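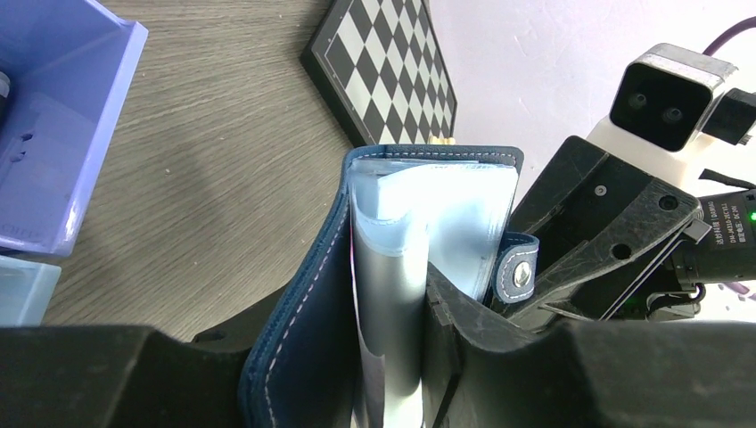

Hekgate library reopens its desk-tidying afternoons

Sep 22, 2023

The desk-tidying afternoons at Hekgate library are back after the summer break, with a new starting point: the small things that collect on top of a desk and never get put away. Sessions run weekly in the upstairs room and are free to anyone with a library card.

The afternoons began in June as a one-off for people working from home. The library had set out chairs for 13 and had to bring more up from the children's section. A second date filled within two days, and a grant of £675 from the Flasness Road traders' fund has now paid for a full autumn run.

Each session takes one kind of clutter. The first is given over to cards and the holders they live in: bank cards, loyalty cards, old membership cards and the appointment slips that get pushed in behind them. People are asked to bring their own holder or wallet, empty it out, and put back only what they have used since Christmas. Anything with a name or number on it can go through the shredder by the door.

After that comes the desktop drawer unit. The library has bought a few of the small sort to practise on, with little drawers at the front and an open section for taller items. 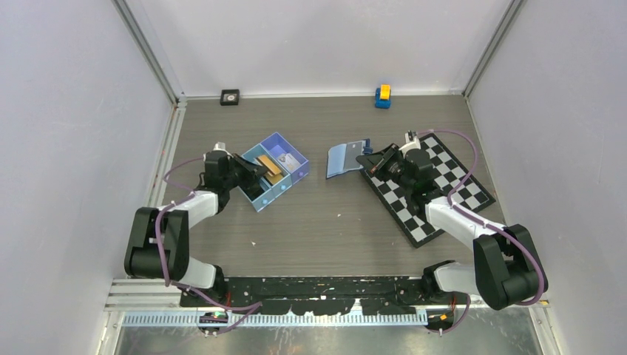
A small drawer organiser in blue and purple, with round knobs on the front.

The advice for these is simple. Give each drawer one job, and put the things used every day in the open part. Stamps, spare keys and paper clips do well in a drawer. Chargers do not, and are better kept in a bag on a hook. Labels are optional, though the library will have a roll of them on the side.

Later sessions cover trays, paper and cables. The tray session is the one most asked for on the June feedback forms, mostly by people who own one already and find that it fills up with post.

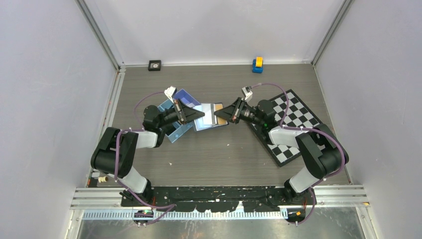
The suggestion there is to keep the tray shallow and to clear it on the same day every week. Letters that need an answer go at the front. Takeaway menus and catalogues go straight into the recycling, and there will be a sack for them in the room.

A printed booklet goes with the course. It was put together by the Drulis print shop, which ran off 300 copies, and 222 of them are still at the front desk for anyone who would like the notes without coming to a session. The same notes will go up on the library's website at the end of the month.

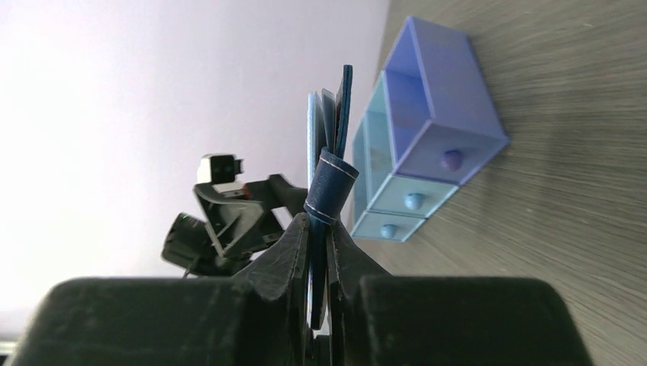
Tsuchiya, who came to both June dates, said the card session alone had been worth the bus fare, and asked whether the library might run one in the evening for people who cannot get away in the afternoon.

The library says an evening date is being looked at for the new year. Places can be booked at the front desk or by telephone during opening hours. The lift to the upstairs room is working again.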